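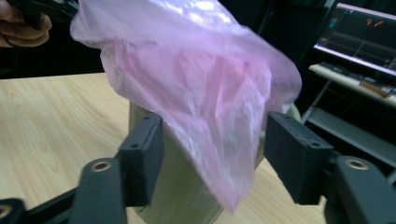
Gönül Kurtuluş fragt, ob die Maschine denn nun die Hausarbeit erledigen könne, ja oder nein, sie habe nämlich nur einen Nachmittag zum Aufbau und zu Hause einen vollen Wäschekorb. Die Antwort steht in Abschnitt 4.6. Wer sie gleich wissen will: Den Wäschekorb bitte selbst leeren.

4 Aufgabe "Beutel und Behälter" einrichten

Der Korko kennt ab Werk 70 Aufgaben. Die meisten davon kann er bei gutem Licht. Dünne Kunststoffbeutel gehören zu den anspruchsvolleren, denn ein Beutel hat nach jeder Berührung eine andere Form und hält sich an keine davon.

4.1 Arbeitsplatz vorbereiten

1. Tisch abräumen, bis nur noch Beutel und Behälter im Arbeitsbereich liegen.
2. Behälter aufrecht hinstellen. Liegende Behälter rollen, und der Korko rollt ihnen nicht nach.
3. Fenster schließen, Ventilator ausschalten.
4. Im Menü "Surdu" den Eintrag "Weiche Teile" wählen.

Hinweis: Glänzende Folie wirft Lichtreflexe, die der Korko gelegentlich für Kanten hält. Deckenlampe dimmen oder den Tisch ein Stück verschieben.

4.2 Greifkraft einstellen

Der Wertebereich reicht von 0 bis 255. Für Beutel mit 2 beginnen und in Einzelschritten erhöhen. Bei 255 lässt sich auch ein Beutel sicher halten, allerdings zusammen mit allem, was darunter steht.

VORSICHT: Quetschgefahr. Während der Bewegung nicht zwischen die Greifbacken fassen, auch nicht, um zu helfen. Der Wunsch zu helfen stellt sich erfahrungsgemäß nach der zweiten Minute ein.

4.3 Vormachen

1. Handgreifer anmelden (siehe 3.2).
2. Beutel über den Behälter ziehen, langsam, ohne Zupfen.
3. Loslassen, Greifer zurückziehen, Taste "Fertig" drücken.
4. Wiederholen, jedes Mal mit etwas anders liegendem Beutel.

Misslungene Durchgänge mit "Verwerfen" löschen. Der Korko lernt sonst auch das Fluchen, jedenfalls die dazugehörigen Handbewegungen.

4.6 Was das Gerät kann und was nicht

Feste Becher und Dosen umsetzen: ja. Beutel überstülpen: meistens. Beutel öffnen, deren Ränder aneinander haften: nein - daran scheitern auch Menschen an der Gemüsetheke. Wäsche zusammenlegen: in Vorbereitung, seit 2 Ausgaben dieser Anleitung.

Letzte Aktualisierung: Mai

Drucken | Per E-Mail senden

Clolora Gerätebau - Kontakt - Alle Rechte vorbehalten - Nach oben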